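布里尔库拉（Brirkura）酒厂参观记

八月去了一趟布里尔库拉啤酒厂。这家厂一年只在夏天开放几次，平时不接待散客，只能跟经销商的团进去。我们这次是开放日，网上登记就行，每场限66人，我报的是上午十点那一场，到的时候门口已经排了队。

厂区在维斯洛（Wislow）镇外，从火车站坐公交二十来分钟，下车还要沿着河走一段。路标不太清楚，过了桥以后往右，看到麦芽筒仓就对了。开车来的人可以停在厂区北侧，那天停车场不到十点就满了，后来的车都停到了路边。

签到以后每人领一件反光背心和一副耳塞，穿凉鞋的不让进酿造车间。通知邮件里写过这一条，还是有几个人穿了凉鞋，只好在门口换厂里备的套鞋，耽误了十来分钟。

参观从原料仓开始。布里尔库拉用的底麦芽大部分来自周边农户签的合同田，特种麦芽从外面买。仓里当天打开了四种麦芽给大家尝，浅色的有点像饼干，深色的焦苦味很重。酒花存在冷库里，真空铝箔包装，讲解员剪开一袋让大家闻，闻完要求马上出来关门。他们现在用的主要是颗粒酒花，整花只在一款季节酒里用，每年用完就停产。

酿造车间比我想的小。糖化锅、过滤槽、煮沸锅和回旋沉淀槽排成一排，一锅出酒255百升，忙的时候一天做六锅，淡季两三锅。控制室隔着玻璃，里面只有两个人值班。讲解员说自动化改造是前几年做的，以前一个班要五个人，阀门要人工去拧。改造以后人没有裁，多数转到了包装线和品控。改造期间停产将近两个月，靠库存撑过去的。

有人问水的问题。厂里打井取水，水质偏硬，做拉格之前要处理，做深色艾尔就直接用。废水先在厂内处理一遍再排到镇上的管网。麦糟卖给附近的养牛户，每天有卡车来拉，我们出来的时候正好碰上一辆在装。

发酵区不让进到罐子中间，只能在走道上看。立式锥底罐，最新的一批是去年装的，容量各900百升。拉格在罐里待的时间最少五周，讲解员说销售部门每年都来问能不能缩短，每年都没答应。走道上很冷，建议带件外套。

之后是包装线。灌装机当天在跑罐装线，噪音很大，耳塞主要是为这里准备的，讲解基本听不见，只能看墙上的说明牌。瓶装线停着检修。啤酒桶的清洗和灌装在另一栋楼，不在参观路线上。

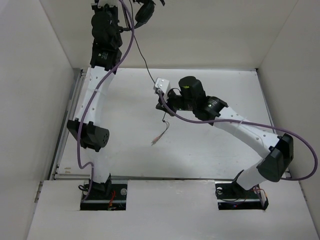 从包装楼出来已经十一点半，走到老办公楼听经营情况介绍。这一段原来日程上写二十分钟，实际讲了将近五十分钟，我觉得是全天信息最多的部分。

布里尔库拉原来只有一个自己的牌子，后来先后并进来两个小牌子，一个是Lò，做小麦啤酒和酸啤酒，另一个是Staltance，以深色艾尔为主。三个牌子现在都在这个厂里酿，销售团队也合在一起。合并的理由讲得很直接：本地市场已经卖不动更多了，想进外地的连锁超市，单个牌子的量不够，谈不下货架位置，三个牌子打包去谈才有机会。

结果有好有坏。Lò进连锁超市以后销量涨得最快，主要是330毫升的罐装小麦啤酒。Staltance在外地几乎推不动，深色啤酒夏天没人买，超市进了一季就撤了大半，现在又退回到餐馆和酒吧渠道。布里尔库拉自己的拉格在本地小幅下滑，外地的增长刚好补上。目前供货的网点一共1,671个，其中一半以上是最近两年新开的，但不少网点一个月只补一次货，物流成本摊下来并不划算。介绍的人承认，去年下半年运输和铝罐涨价以后，外地业务基本没有挣到钱，今年准备先砍掉一部分太远的网点，把冷链做好再往外走。

提问环节比较热闹。有经营酒吧的人抱怨桶装供货不稳定，说去年夏天连着两次断货，只能临时换别家的酒。厂方的答复是桶不够，回收太慢，有些空桶在客户仓库里一放就是半年，现在已经提高了押金，也订了新桶，明年春天到货。那位提问的人好像不太满意，会后还在继续谈。

还有人问会不会做无醇啤酒。回答是试过两批，口感没有过关，麦汁味太重，设备投资又大，短期内不会上市。另外有人问Staltance会不会停掉，回答是不会，但是品种会减少，目前的五款明年留三款，哪三款没有说。

也有人问合并后的配方有没有变。厂里说Lò搬过来以后因为水不一样，头几个月一直在调，有老顾客写信说味道淡了。酵母还是原来那一株，现在由厂里的实验室保种。Staltance原来用的是敞口发酵池，搬过来以后改成了密闭罐，酯香确实少了一些，这一点厂方没有否认。

中午在厂里的酒馆吃饭，开放日套餐只有两种，烤猪肘配酸菜，或者土豆饼配蘑菇酱。猪肘分量大，皮烤得不错，酸菜偏甜。土豆饼上得慢，我们那桌等了半个多小时。现金和刷卡都收，餐费不含在参观费里，参观费里包含四小杯品尝酒。

品尝的四款按顺序是：

布里尔库拉拉格，未过滤版本，只在厂里卖。比超市买到的要饱满，面包味明显，苦味收得干净。四款里我最喜欢这个。

Lò小麦啤酒，香蕉和丁香的味道都有，不算浓，气很足，适合夏天。和罐装的差别不大。

Lò酸樱桃，颜色漂亮，酸度中等，果味自然，喝到后面有一点单宁的涩。同桌有人觉得太酸，没有喝完。

Staltance深色艾尔，酒精度偏高，焦糖和干果味，温度给得太低，捂了一会儿才有香气。这款放到冬天喝会更合适，也能理解为什么夏天卖不好。

礼品店在酒馆旁边，价格比镇上的超市略高，但是有几款超市没有的。我买了两瓶未过滤拉格和一瓶Staltance。未过滤的那款保质期只有三周，要冷藏，坐火车回去的话最好自己带保温袋，店里卖的保温袋偏贵。玻璃杯有三个牌子的成套卖，包装比较结实。

几点实用信息，给打算去的人：

登记要提前，八月的场次放出来以后很快就满，可以排候补，我认识的人有候补排上的。

穿包脚的平底鞋，带外套。车间里有几段铁楼梯，推婴儿车和坐轮椅的话要提前跟厂里联系，有一条不上楼的短路线，看不到发酵区。

原料仓和老办公楼可以拍照，酿造车间和控制室不可以，进门前会提醒。

讲解只有本地语言和英语，英语场每天一场，在下午两点。上午场的讲解员语速快，站在队伍后面听不太清，尽量往前站。

回程的公交下午班次少，错过一班要等一个小时。我们从礼品店出来时刚走了一班，就沿河走回了镇上，大约四十分钟，路是平的。镇中心有一家老酒馆也卖布里尔库拉的桶装拉格，价钱比厂里便宜一点，不过是过滤过的普通版。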